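3.2 Small waste and the placing of bins in sleeping rooms

The second part of the study dealt with small dry waste in rooms where people sleep: receipts, wrappers, packing slips and the crumpled paper that gathers on beds and low tables during the day. Earlier work by the Troltcombe group (Demissie and Ejigu) had looked mainly at kitchens, where a bin is nearly always within reach of the bench. Bedrooms are different. The bed serves as a seat, a desk and a place to sort parcels, and paper left on it tends to stay there until the sheet is changed or the bed is needed for sleep.

Thirty-four households took part. Each was visited in April by one of two observers, Ekaette Babalola or Liya Tefera, who recorded where the bins stood, which surfaces held waste and how the occupants usually cleared it. Occupants were asked to leave the room as it was on an ordinary afternoon. Rooms used for both sleeping and daytime living were included, and these made up 20 of the 34. The observers did not move furniture or bins during the visit.

For the purposes of this section, a bin was classed as "bedside" if an adult sitting on the bed could drop paper into it without standing. All other bins in the room were classed as "remote". Open baskets used for clothing or storage were recorded separately and were not treated as bins unless the occupant said they were used for waste.
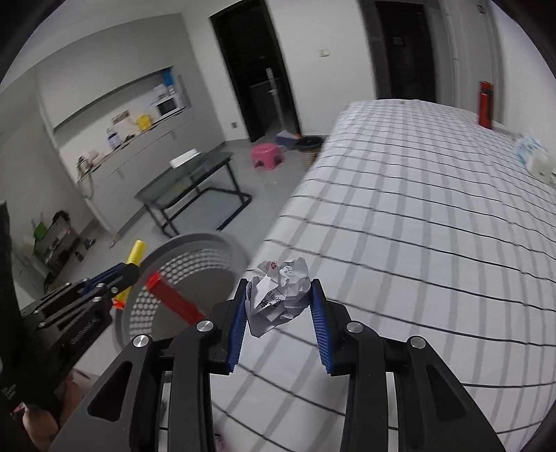
Figure 4. Crumpled printed paper over a bed with a grid-patterned sheet; a round grey wastebasket with a perforated wall.

Does an open bin collect more paper than one with a lid? In our rooms it did, and the difference was greatest for single pieces, which occupants were often unwilling to lift a lid for.

Bedside bins were emptied more often than remote bins but were seldom full. Several occupants described emptying them as part of making the bed. Where the only bin was remote, paper was more commonly gathered into a pile first and carried across the room in one trip. Occupants who worked this way did not regard the pile as untidy, and two objected to the word "waste" on the recording sheet while the paper was still on the bed.

The colour and pattern of bed linen was raised in the interviews, although it was not part of the original plan. Some occupants reported that white paper was easy to miss on pale sheets. Mekonnen's interview notes include the case of a receipt that went through the wash inside a pillowcase. We did not test this point, and the recording sheet has since been changed to include a line for linen colour.

Perforated and mesh bins were well liked for dry paper and disliked for anything else. Where an occupant lined such a bin with a bag, it was recorded as lined, whatever the size of the bag. Floor space also mattered. In the smaller rooms, stools, bags and baskets competed with the bin for the space beside the bed, and the bin was usually the item that moved. Section 3.3 deals with these shared floor areas in more detail.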